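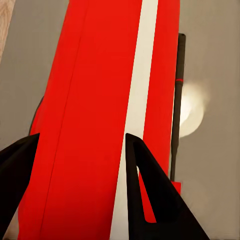 About Clasness

Clasness mills mustard seed and makes prepared mustard for food manufacturers, delicatessens and restaurant suppliers. We also sell a small retail line under the Gavon name. Both lines are produced in the same building from the same seed.

What we make

We buy three types of seed: yellow, brown and oriental. Yellow seed is mild and goes mostly into American-style table mustard and sausage seasoning. Brown seed is used for deli and whole grain mustards. Oriental seed is the hottest of the three and is sold mainly as dry flour.

Most of our volume is dry product:

Mustard flour, with the bran removed
Ground mustard, with the bran left in
Cracked seed, coarse and medium
Deheated flour, for use as a thickener and binder

Deheated flour has been treated with heat to stop the enzyme that produces the sharp taste. It holds water and oil well and adds very little flavor. Customers who want heat should not order it by mistake – the two flours look alike, and the bag label is the only quick way to tell them apart.

How prepared mustard is made

Seed is cleaned, cracked and soaked in vinegar, water and salt. The soaked seed is ground between stones, and the gap is set by hand at the start of each run. The paste then rests in covered tanks before filling. Freshly ground mustard is bitter, and the bitterness drops as it rests. Whole grain styles skip the final pass through the stones.

We run 17 standard recipes. Turmeric is used for color in two of them and is listed on the label. We do not add wheat flour or starch to any prepared mustard. 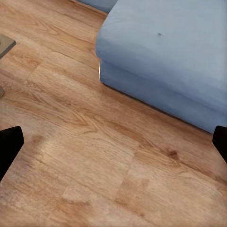 Light blue sofa, wood-grain floor.

History

The company began as a spice packing business and bought its mustard from outside mills. Supply was uneven, and the owners purchased a used roller mill to grind their own. The packing business was later sold to Avico, and the mill stayed. Prepared mustard was added when a pickle packer asked for it in drums.

Orders and samples

Dry products ship in 50-pound bags. The minimum order for custom grinds is 2,000 pounds. Prepared mustard ships in gallon jugs, pails and drums. Item 715, our coarse brown mustard, is made to order and needs extra lead time.

Samples of standard items are free to business customers, with a limit of 2 per request. Specification sheets and allergen statements are sent with each sample. The plant closes for maintenance in January – orders for that month should be placed before the holidays.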